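Grant rules at the Brerna relief fund: a conversation with Yesenia Escobedo

The Brerna relief fund was set up under a will and has one stated purpose, the relief of hardship among people living in the old parish of Brerna. Yesenia Escobedo has been its clerk for 18 years. She handles applications, prepares the papers for trustee meetings and keeps the grant register. We spoke in January, shortly after the fund changed its rules on household applications.

The main change concerns who can apply. Under the old rules an application had to come from the head of a household, a term the rules did not define. "It was copied from the will and carried forward," Escobedo said. "If two adults shared a home and one had applied in the past year, the other was refused. That applied to lodgers too. I had no discretion in the matter."

Any adult resident may now apply in their own name. The yearly limit attaches to the person and no longer to the address. Last year the fund received 121 applications, and Escobedo expects more this year under the new wording. 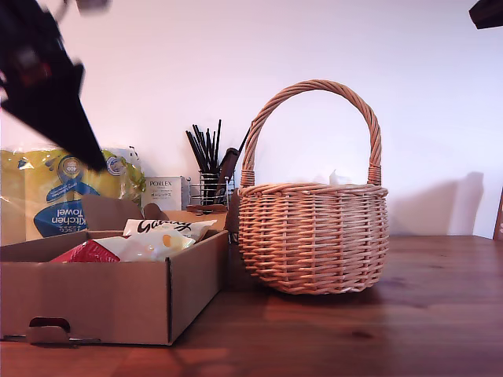
How long does a person need to have lived in Brerna before applying?

Six months at the date of the application. A tenancy agreement, a utility bill or a letter from a school or doctor is accepted as evidence, and the months do not have to be at the same address.

The boundary itself causes more trouble than the length of residence. The parish lines were redrawn after the will was made, and the fund still works from the earlier map. Part of Claretti Road falls inside it on the even side only. "I keep a list of house numbers," Escobedo said. "People on the odd side get a letter with the address of the Kurine fund, which covers them. I send the form with it so they don't have to ask twice."

Grants are capped at 1,000 dollars per person in any period of twelve months. Most are far smaller. The usual request is for a stove or refrigerator, a bed, school clothing or the deposit on a rental. The fund pays the supplier directly when there is an invoice. Cash grants are limited to 230 dollars and need two trustee signatures.

Apolinar Ledesma, who chairs the trustees, joined us for the part of the conversation that dealt with money. The fund's income comes from a field let for grazing and from investments. The capital cannot be spent. "We set the grants budget in the spring on the income we received the year before," he said. "We do not work from a forecast. If the income is down, the budget is down, and we hold a reserve equal to one quarter's grants."

I asked whether the reserve had been used. Ledesma said it had been drawn on twice in his time and restored both times within the following year.

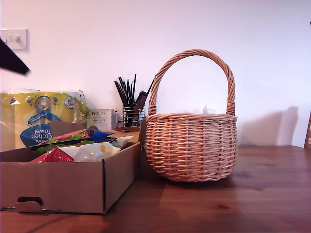
Wicker basket and a box of packaged snacks.

Decisions are made at meetings held every six weeks. Between meetings the clerk and one trustee may approve an urgent grant, which is then reported at the next meeting. Escobedo said the word urgent is read narrowly. Loss of heating qualifies, as does a home with no working stove. Debt does not, and the fund will not pay court fines or property tax in any case.

Each application is given a number, and the trustees see the number without the name. Escobedo removes the street as well. "It's a small place. They can sometimes guess. If a trustee knows who it is, they say so and leave the room, and I write that down."

A refused applicant may ask for a review within 28 days. Reviews go to Soledad Aguirre, a former trustee who takes no part in the first decision. Her finding goes back to the trustees in writing, and they must record a reason if they do not follow it.

Forms are available from the clerk on paper. An online form is planned, but the trustees have not yet agreed on how long the data would be kept. Escobedo would like two years. Ledesma said the present paper files go back much further than that and will have to be dealt with first.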